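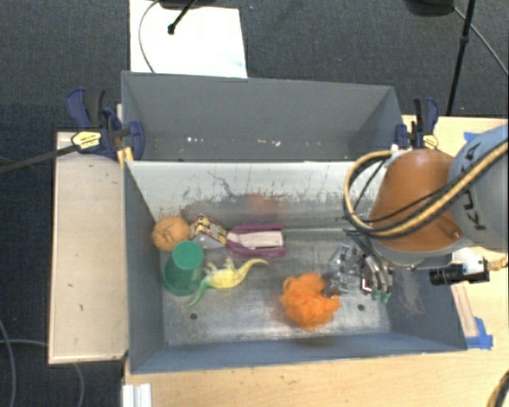 Picking cell, front bin, with the gripper down next to the orange pouf.

From: Hortensia Palma
To: Bin picking practice list
Date: July 25, 2024
Subject: Re: [practice] Draft 5 of the cell setup rules, comments wanted

Hi all,

Wow, what a lot of replies! I put the draft out expecting a couple of typo fixes and came back to a full inbox. Thank you, I mean it. I've read everything and I want to take the big one first, which came from the Brivlow group. I'm quoting it in full so the people who joined this week can follow along.

> We like the draft a lot more than the April one, and the part on logging is
> a real step up. Our trouble is with section 2, "Objects in the bin". It says
> the set should be "varied and fit for the purpose". We read that out loud
> in our lab and got a different answer from every person in the room. One
> of us would take nothing but boxes of different sizes. Another wants a
> soft thing in there every single time.
>
> If two sites are going to compare pick results, they need to agree on more
> than that. We would rather have a fixed shopping list, same objects
> everywhere, with spares kept on a shelf. Yes it costs money and yes some of
> the items will be discontinued by next year. We still think it beats
> guessing.
>
> Second thing, smaller. Section 4 says the bin must be "in good condition".
> Ours has been scraped by fingertips for two years. Is it out?
>
> Third, who is allowed to reach in for a dropped object, and when? The
> draft talks about the fence and the stop button, then skips right over the
> thing we do all day long.

OK! Objects first, since I could talk about them until the coffee runs out.

I see the pull of a fixed list, and for a yearly comparison between sites I'd sign up for one tomorrow. For daily work I'd be sorry to see it. Salisska tried it before I got here and the policies got very good at that exact set of things and very little else. What I would like to write into section 2 is a list of kinds. Every load of the bin should have at least one object from each of these:

- something round that can roll off when touched
- something hollow and stiff, like a cup, placed any way up
- a box with printed sides
- something with an odd outline, legs or a tail or a handle
- something soft that changes shape when you squeeze it

Look at the load in the photo and you get all of them without trying very hard. Ball, green plastic cup sitting upside down, patterned box, toy dinosaur on its side, mesh bath pouf. The dinosaur is my favorite thing in any bin (legs up, tail one way, neck the other way, no obvious place to grab it), and the pouf is the one I'd fight to keep. Soft and fluffy things are where a depth camera and a grasp planner start to disagree, and I would much sooner find that out in week one.

Each site buys its own things, writes down what they are, and posts that list with its results. If an object is swapped, the list gets a new number. I think that gives Brivlow most of what they're asking for. Would it be enough? Please say so if it isn't.

There is one line I'd like to add under that, on placement. Drop the objects in, don't arrange them. I know how tempting it is to set the cup upright and turn the box to face the camera, I do it myself without noticing. Touching is fine too. The box and the purple object next to it are nearly in contact in the photo, and that is a fair test for a gripper. If you need a clear gap around everything, say so in your write-up and call it a spaced load.

Now the bin. No, a scraped bin isn't out! If it were, we'd all be out. The back wall on that front one is covered in dark scratches and peeling marks and the floor is worn to bare metal, and I would happily run on it. "Good condition" was lazy wording and it was mine. My new text for section 4:

4.1 The bin shall have no sharp edges or burrs that could cut a hand or a cable.
4.2 The bin shall be held so that it does not shift when the fingers push on a wall. Clamps are fine. Check them at the start of each shift.
4.3 Wear, scratches and shine are allowed. Take a photo of the empty bin once a month and keep it with the logs.
4.4 If the bin is replaced or painted, note the date. Do not mix results from before and after in one table.

4.4 matters more than it looks. Bare metal picks up color from whatever sits near it. You can see a soft orange tint on the metal around the pouf. A camera that sorts by color may well pull some of that floor into the object. I don't want to ban shiny bins over it, I'd just like people to know which bin a number came from.

Lacroix asked off list if bar clamps can stay in the rules at all or if we should require bolts. I'd keep clamps. They make it quick to change a bin, and people who can change a bin quickly do it. The thing to add is that no part of a clamp may stick up into the path of the arm, and that the handle position goes into the collision model. That second half is new and I expect some groaning.

Third point, hands. Brivlow is completely right, we skipped it, and it's the thing I'm most excited to fix. Proposed section 6:

6.1 No one reaches into a bin while the arm is powered and able to move.
6.2 Before reaching in, the operator moves the arm to its parked pose, presses the stop and says "hands in" out loud.
6.3 The operator who pressed the stop is the one who releases it, after saying "hands out".
6.4 A dropped object outside the bin stays where it is until the run ends, unless it is lying on a cable or under a clamp.

The talking out loud feels silly for one afternoon and then it's just what you do. We logged 46 reach-ins over a long run here with it, and I didn't hear one complaint about lost time. With the arm as low as it is in the photo, right down by the wall of the bin, there is no sensible way to get a hand in beside it, and I want the rule to be so plain that a new person wouldn't consider it.

Cables, quickly. The draft said "tidy". I'd change it to: leave enough slack for the full reach of every joint, and move each joint through its range by hand or at slow speed before the first run to see that nothing pulls or snags. A wide loop around the outside of the arm is OK if it clears the bin walls at the lowest pose. Floor cables cross walking paths only under a cover.

Things I have not solved and would love help with:

How many picks make a result? The draft says 2000 for a full report and 70 for a quick check after a change. Resonbridge thinks the quick check is too short to show anything but a disaster. I kind of agree, though catching a disaster is what I use it for.

Does a second bin have to be empty at the start? Most of us move from one to the other and back. I'd say yes for a report, and don't care for daily work.

Tape marks. I love them for putting the bin back in the same spot. Somebody wrote that tape creeps over time and we should use pins. Has anybody measured it?

Please reply under the section number you're talking about, it makes merging so much easier on me. Wording changes are very welcome, and if you've got a load of objects you're fond of, send me the list. I'm collecting them for the appendix – the stranger the better.

Hortensia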